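Household Organisation, Level 2
Unit 13: Sorting and storing jewellery
Handout revised June 27, 2019

Read this before the practical. You will need a soft cloth, a shallow box and the record sheet from your Plellow folder.

Preparing the surface

Work on a bed or a padded table covered with a plain sheet. A pale, single colour is best, as thin rings and earring backs are easy to lose against a pattern. Pull the sheet fairly tight. Keep drinks and hand cream off it.

Empty the box completely before you begin. Do not sort inside the box - chains catch on watch clasps and you end up untangling the same piece twice.

Spreading out

Put everything on the sheet with a little space between pieces. Bracelets can stay open or folded, whichever way they fall. Fine chains should be left gathered until you are ready to deal with them, and then opened from the clasp end. If a chain has a tag on it, leave the tag alone. It may carry a hallmark or a maker's mark that is needed for the insurance list.
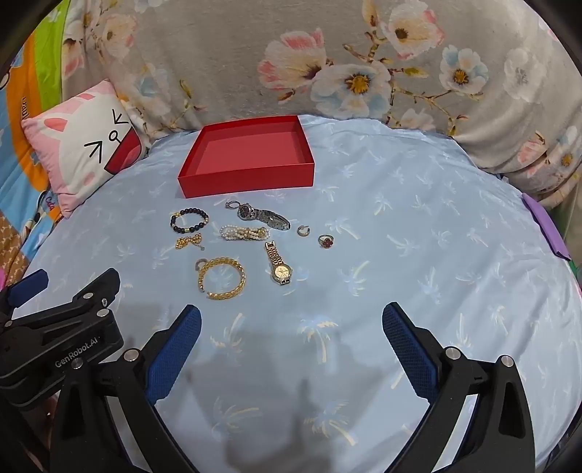

Once the pieces are out, group them by how they need to be kept, and only then by type or colour. Students who sort gold from silver first usually have to start again when they reach the pearls.

Pearls and beads. Store flat. Strung pieces stretch if they are hung. Wipe with a dry cloth only, and keep them away from anything with a rough edge. Pearls mark easily and should have their own pouch or compartment.

Watches. Lay them with the face up, or on their side around a small cushion. Metal link bands scratch other metal, so two watches should not share a compartment. Check whether each one is running and note it on the sheet.

Bangles. Solid bangles are heavy and go in first, at the bottom or along the back wall. With an open bangle, do not squeeze the ends together to make it fit.

Rings and earrings. Use a ring roll or a small lidded tub. Look for the partner of any single earring before you put it away. Write "single" on the record if you can't find it.

Dividers

The Jollow insert fits most shallow boxes. The Pinto one is deeper and will stop some lids closing. Folded card does the job for about a term.

Record sheet

One line per piece: type, main colour, marks, condition. Describe what you see and don't guess at the metal. "Gold-coloured" is a correct entry, "18 carat" is not unless you have read the mark. Hand in by the end of the session, quoting form 2078.

Reading for next time: Stedisau notes, section 2, on cleaning cloths and what they leave behind.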